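4.2 Finding the handle, and knowing when there isn't one

I should say up front that the grasp proposal part of Kukodum was the piece I expected to finish first, and it ended up eating most of my spring. The controller from Section 3 was already behaving well by then. It takes a target pose and a width, it plans a short approach, and it doesn't care where the target came from. So all I needed was something that looks at a wrist view and says "close here, at this angle, this wide." How hard could it be?

Our first version did what a lot of people do. It cut the view into patches, scored each patch for how graspable it looked, and passed the top one along. On long thin kitchen tools it did great on the easy stuff, but it had two bad habits. It loved bowls — give it a ladle and it would happily propose a pinch on the rim. And it always had an answer. With no tool in view it still found a winner, because a top score exists even when every score is junk, and the planner would then set off toward a patch of tabletop with total confidence.

Noémie Gaillard suggested we stop treating these as two problems. Her idea was to have the network predict a handle axis first (a line with two ends and a width) plus a single "is there anything to hold" value, and to only look for grasp points along that axis if the value clears a threshold. I was skeptical, mostly because I'd just spent weeks on the patch scorer! But she had a rough version running in the Clurevville lab before I'd finished complaining, and it was plainly better on the ladles.

Figure 4 gives two wrist views with the fingers open, which is the state the proposal step always starts from. In the first one the axis should run along the ladle's handle. In the second there is no tool to pick up, and the right output is no grasp at all.

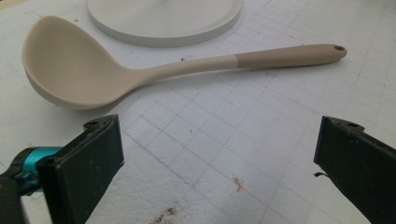
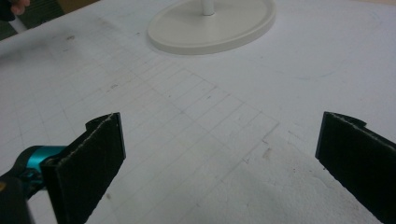 Figure 4. Wrist views with a ladle on the surface (first) and with only the round white base as a distractor (second).

Training the "anything to hold" value took more care than the axis did. We labeled 669 views by hand for this part, and I kept 500 for training and set the rest aside for checking thresholds. Martti Partanen and I split the labeling, and we argued a lot over partial views, where an inch or so of a handle pokes in from one side. Is that something to hold? We settled on yes if both sides of the handle are in view over a stretch longer than a finger pad is wide, and no otherwise. It's a bit arbitrary, but it's a rule we could both apply while tired.

The other thing that bit us was the surface itself. Grid lines are straight, thin and parallel, and so are the two sides of a handle seen from far enough away. An early axis model would now and then latch onto a pair of lines and report a very skinny handle. You could filter those by width, and for a while we did, but the filter also threw away whisks. What worked better was adding random line patterns to the training views at odd spacings and angles, so the network couldn't use "two parallel lines" as a shortcut. Stains, scuffs and bits of lint got the same treatment, pasted in from a folder Martti built up while cleaning out old recordings.

At run time we don't trust a single view. The proposal step keeps the last few predictions, moves each axis into the base frame using the arm's pose, and checks that they agree before anything goes to the planner. If they don't, the wrist shifts sideways a little and tries again. After 4 tries with no agreement it reports an empty result and hands control back to the task layer. I set that limit by feel. A higher one mostly bought us longer waits.

The whole step runs in 390 milliseconds on the lab desktop, including the agreement check. That's slow next to the controller, but it only happens before an approach, so I haven't bothered to speed it up. The Ferrand branch of the code swaps in a smaller network for people with weaker machines — it uses the same labels and the same threshold file, and you can switch between the two in the config.

One failure I still don't have a fix for is tools that overlap. When two handles cross, the model tends to draw one axis that starts on the first and ends on the second, and the agreement check is no help because every view makes the same mistake. Noémie thinks predicting several axes with their own hold values would sort it out. We've started on that with the Prosholm task set, where crossed tools come up a lot, and I come back to it in Section 6.

Contact: Kukodum project, Clurevville | © Kukodum authors, May 2023 | Back to top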